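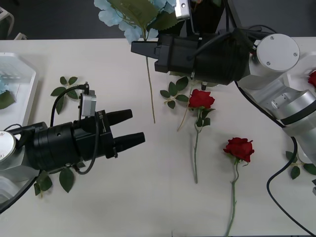 Please keep the red roses, and please don't let anyone swap them for something beige. Huvel put that in an email after the spring sample round, and I've had it stuck over my desk ever since, because it settled the color argument for the whole faux flower project.

So, hello again from the Festholm workroom! This is my progress report for the period since April, dated 12th September, and I'll try to keep it shorter than the last one (no promises).

Stems first. We've now sorted and checked 3,349 artificial stems out of the stock you paid for, and 1,901 of those have gone out in finished arrangements to the waiting rooms and lobbies on the Drukik list. The rest are on the shelves by type, with the roses on the two lowest shelves where I can reach them without the stool. I'd hoped to be further along, but the second delivery from Tanabe came in with the heads squashed flat, and reshaping petals is slow work. A bit of steam and a lot of patience does it. The single red roses come back beautifully. The big ruffled blooms sulk for a day or two and then sort of give in.

Arranging is the part I love, so forgive me if I go on about it. We've settled on a plain white table for laying out, with the stems laid out and the heads where you can see them, so you can see the color properly before anything gets near a vase. I started the year doing it on my old green cloth and kept misjudging the leaves.
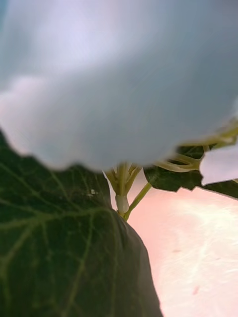

Leaves have been my other big discovery this summer. The cheap ones are one flat green all over and you can spot them from the doorway. What I want is veining in a lighter, yellower green, and a little bit of shine but not much. Pale petals need that dark green next to them or they just float off into the wall behind. I've also stopped trimming away the curly bits and small buds under the flower heads, which I used to snip off for tidiness. They fill the gap under a big bloom and save me a filler stem every time.

Money is fine. We've spent nearly 900 dollars on vases and floral foam, all inside the supplies line, and I haven't touched the transport line except for the two Drukik runs. I'd like to move a little of that across to buy better foliage, if you're happy with that. I can send the figures on whatever form you prefer.

Still to do: the remaining lobbies, a one-page cleaning sheet for the people who'll be dusting these things (soft brush, cool air, no spray polish, please!), and a decision on the tall arrangements. Huvel wants them in the stairwell. I think they'll get knocked over, and I'd put them on the landing instead, but I'll try one in each spot and let you know how they hold up.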